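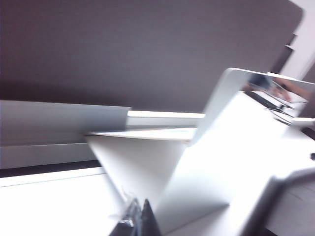

3.2 Collection of demonstrations

All demonstrations used in this study were recorded at the Clultstead site between the spring and December of the same year. Two methods of showing a task were compared. In the first, the operator held the arm by its last joint and led it through the movement by hand. In the second, the operator worked from a separate desk and moved the arm with a hand controller, watching the view from the small camera mounted at the wrist. The task, the arm, the gripper and the camera were the same in both cases, and each operator completed the same short course of practice before any recording was kept.

The task was the handling of folded white sheet material, chosen for its difficulty. Sheets of this kind bend when they are touched, and their edges are hard to find against a pale background. Figure 1 gives a wrist view recorded during the work. The white sheet that leans up and to the right is blurred by motion, and the white surfaces below it are so bright that little detail remains in them. The tip of one gripper finger, with a clear piece attached along its side, enters from below, directly under the point of a triangular white panel. A mirrored surface to the right carries a blurred reflection of the gripper.

Figure 1. View from the wrist camera, with folded white sheet material in the centre and the tip of the gripper finger at the bottom.

A total of 4,000 demonstrations was recorded, of which 2,000 were given by hand and 2,000 by remote control. Operators were asked to work at a pace that felt natural to them and to carry on after a small error, provided that the sheet could still be brought back to its place. Recordings in which the arm reached a joint limit, or in which the operator asked to stop, were set aside and repeated. These repeats were not marked separately in the final set, a point to which we return in Section 5.

3.3 Handling of blurred and overexposed views

It is common practice to remove poor images before training. We did not follow this practice as a general rule. A policy that has learned only from sharp, well-lit views may do badly when the arm moves quickly or passes over a bright surface, and both conditions were frequent in our recordings. Views such as that in Figure 1 were therefore kept, together with the joint positions and gripper width stored at the same moment.

A smaller set was prepared for comparison. Two annotators at Flekitz read through 1,230 demonstrations and marked every passage in which the edge of the sheet could not be followed by eye. Where the two disagreed, the passage was treated as marked. The same policy was then trained twice on these demonstrations – once with the marked passages and once without them – using identical settings in all other respects.

Reflections were dealt with separately. In early trials at Laltamcombe, a reflected gripper was at times taken by the model for the gripper itself, and the predicted movement was drawn towards it. Masking the reflecting area by hand was considered too slow for a set of this size. Instead, the current joint positions were supplied to the model together with each image, so that the true place of the gripper was always available to it.

3.4 Differences between the two methods

The two methods produced movements of a different character. When leading the arm by hand, operators tended to approach the sheet in one smooth curve and to slow down only at the moment of contact. Under remote control the approach was made in short steps, with a pause before the gripper was closed. Several operators reported that they could not judge the distance to the sheet from the wrist view alone and relied on the finger tip as a guide.

Leading by hand has one further drawback. The hand and sleeve of the operator may enter the camera view, and a model trained on such images may come to depend on them. Operators were accordingly asked to hold the arm from behind the camera, and passages in which a hand remained visible were removed from the training set by means of the Hellwig labelling tool.

For the final evaluation, 1,000 demonstrations were drawn at random from each method. No attempt was made to match them by length – the remote recordings are longer as a rule, and shortening them would have removed the pauses described above. Training settings are given in Section 4.1, and the starting positions used for testing are listed in Appendix B.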